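Why do jumpers keep you warm, and where does the fluff come from?

Put on a thick jumper on a cold morning and soon you feel warm. But the jumper has no heater inside. So how does it do this? Before we answer, let us look at some clothes on washing day.

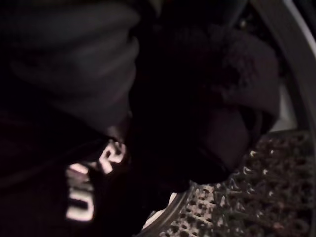
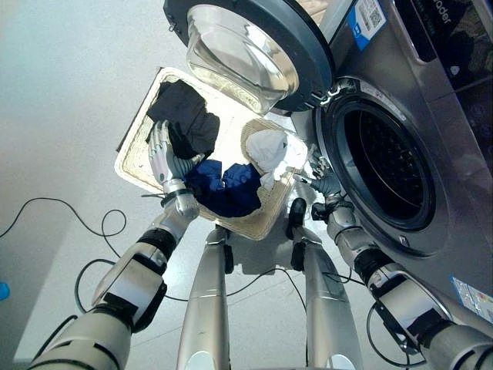 Dark clothes in the first picture, and a woven basket by the washing machine in the second. 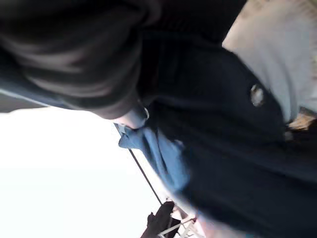
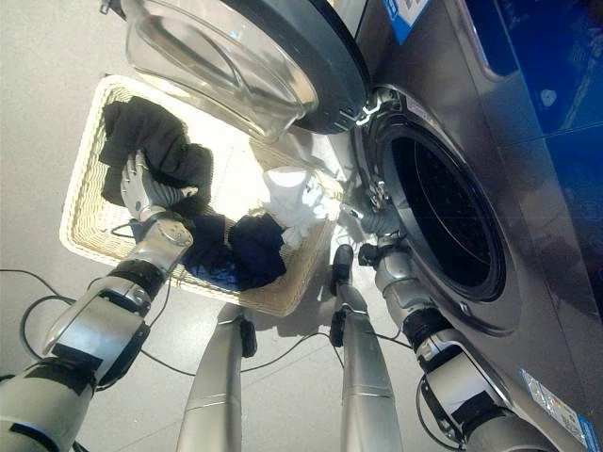

**Nulness Museum of Everyday Things - Children's Learning Team**

## Cloth is full of holes

Cloth looks solid, but if you hold a piece of it in front of a lamp, you will see tiny points of light. These are gaps between the threads. Each thread is made of many thin hairs, which we call fibres. Between the fibres there are gaps too, and all of the gaps are full of air.

Air that stays still is very good at keeping heat in. Your body makes heat all day and all night. The jumper catches a layer of air next to you, your body warms this air, and the warm air cannot easily escape. A fluffy jumper holds more air than a flat shirt, so it feels warmer.

This is also the reason that two thin jumpers can be as warm as one thick one. There is air inside each of them, and a little more air in the space between.

## Where do fibres come from?

Cotton grows on a plant. When the seed pods are ripe they open, and inside is a soft white ball. Wool grows on sheep, and each wool fibre is curly like a small spring. Polyester is made in factories, mostly from oil.

In our museum we have a spinning wheel from a farm in Vencombe. Kalliopi Raptis shows visitors how to use it. She once spun 122 metres of wool in one afternoon, and her fingers were sore until the evening!

## And the fluff?

When clothes rub together, small fibres break and come off. Some of them join into the grey fluff that you find in your pockets. Others make little balls on the outside of a jumper - these are called pills.

## Try it yourself

You need two jars of the same size with lids, one woolly sock and a thermometer. Ask an adult to help you with the water.

1. Fill both jars with warm water from the tap.
2. Close the lids and put one jar inside the sock.
3. Wait for half an hour.
4. Measure the water in each jar and write down the two numbers.

Ha-neul Seol would like to see your results. Bring them to the desk on the ground floor, where she pins them on the wall. There are 80 on it already, and one class from Cernstead tried the test with a wet sock as well. Which jar do you think was colder at the end?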